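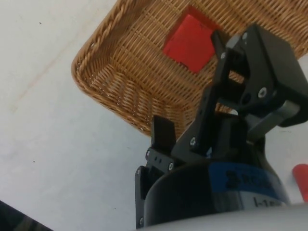 2023-09-02
Cell 2, bench notes. Basket picking, house rules, second pass.

Spent the morning going through the written rules for this cell and checking them against what we do at the bench. The sheet dates from June and was copied mostly from the Cindotwood job, which was rigid bins bolted to a plate. Wicker is a different animal and some of the lines make no sense for it. Going item by item. Anything marked CHANGE goes into the next revision, anything marked KEEP stays as worded.

1. Speed near the basket. KEEP. The sheet says 100 mm/s once the fingertips are below the rim, 400 mm/s for free moves over the table. I had been letting the arm run the higher speed down to rim height and dropping it there. Moved the switch point up so the slowdown is finished before the fingers get level with the braid. Costs a little cycle time. Fine.

2. Approach direction. CHANGE. The sheet says straight down, always. With the basket sitting at an angle to the table edge, straight down with a fixed wrist puts one finger over the wall whenever the part is lying close to it. Proposed wording: "Turn the wrist so the fingers open along the wall, then descend. If neither orientation clears the rim, skip the part and log it." The skip is important. Two of us have nudged the basket by hand with the arm enabled to make a pick work, and I was one of them.

3. Hands. CHANGE, and make it the first rule on the sheet. No reaching into the basket or over the rim unless the arm is in a protective stop and the pendant is in your other hand. Pausing the program does not count. The current text says "arm stopped," and people read that as paused. Spell it out.

4. Grip force. KEEP for solid parts, CHANGE for anything boxy or hollow. Start at the lowest setting that holds through a lift and a short shake, and write the number in the part table. No borrowing a number from a part that looks similar. The red boxy part has its own line now. Its value is provisional until the shake check has been done in both orientations.

5. Fingertip contact with the weave. New item. Wicker strands catch. The tips and the pivots behind them have edges and screw heads a loose strand can get under. Rule: set the pick height from the top face of the part and never from the basket floor, which has ribs and is not one height. If a tip touches the floor, retract straight up. Do not close, do not rotate.

6. Screws. CHANGE. The linkage screws are on the weekly list at the moment. I want them looked at before the first run of the day, with the arm locked out, and a paint mark across each head so a turned one shows. Check torque with the small driver in the drawer and use the gripper manual's value. The penciled number on the old sheet has no source and should be crossed out. If one is missing, the run does not start until it has been found. That includes emptying the basket.

7. Table surface. KEEP. Only what is part of the run belongs on the table, and everything on it goes in the setup log, parts outside the basket included. The collision model knows the table and the basket. It does not know about loose parts, so keep the lower part of the gripper body in mind when it tilts, as well as the fingers.

8. Basket position. Open. Tape corners were tried on the Faldale setup and they peeled. Zetier uses a low printed fence. I'd go for the fence but it adds an obstacle right where the fingers swing through on angled picks. Needs a dry run with the gripper empty before anybody writes it down as a rule.

9. Logging. The Cocco template has fields for pick, miss and drop, but no field for skip or for rim contact. Added both to my local copy. Rim contact gets logged even when the pick goes through and the basket stays put. Please use the same two words so the search works.

Old run sheets are in binder 304, do not throw them out, the June revision refers to them by page.

To do:
- rewrite items 2, 3, 4 and 6, add 5
- paint pen for screw heads, the white one is dry
- fence dry run, gripper empty, slow speed
- print the revised sheet and take the June one off the cell door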